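Desktop Hardware Service Gallery
Darkgate Technical Training Center

Prepared by Lorraine Mudgway, Instructional Resources
Posted Fri 13 December

The Darkgate Technical Training Center maintains a collection of reference photographs for learners enrolled in the Naltach certificate in workstation service. The collection holds roughly 900 photographs, arranged by component and by service task. This page presents material on the open tower chassis and supports Unit 26 of the course handbook.

Learners are asked to review the gallery before their first bench session and to bring the parts worksheet with them. Larger prints may be consulted at the Mosis reading room during regular hours.
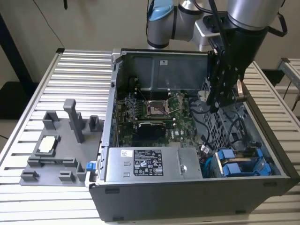

Dell tower on its side, with the processor socket open.

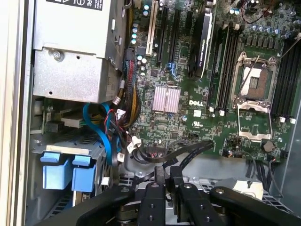 Motherboard, expansion slots and power supply in the same type of chassis.
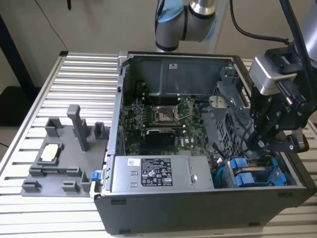
Tower interior, with the power supply label facing up. 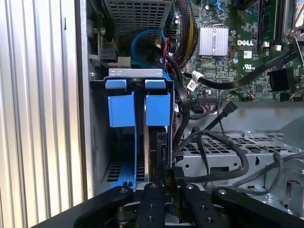 Drive bay with blue release tabs and SATA cabling.

Unit 26 covers the identification and safe handling of internal components, and it is assessed by a written worksheet and a supervised bench exercise. Kavitha Kurup, who leads the unit, asks that learners name each part aloud before touching it. The blue plastic tabs at the drive bay in the fourth picture are a good place to begin — learners should find the matching parts on their own bench unit and mark them on the worksheet. An open socket calls for particular care, and the contacts inside it must not be touched with fingers or tools.

Requests to reproduce photographs from the collection should be sent in writing to the Dogbe Building office. Please give the unit number and the intended use.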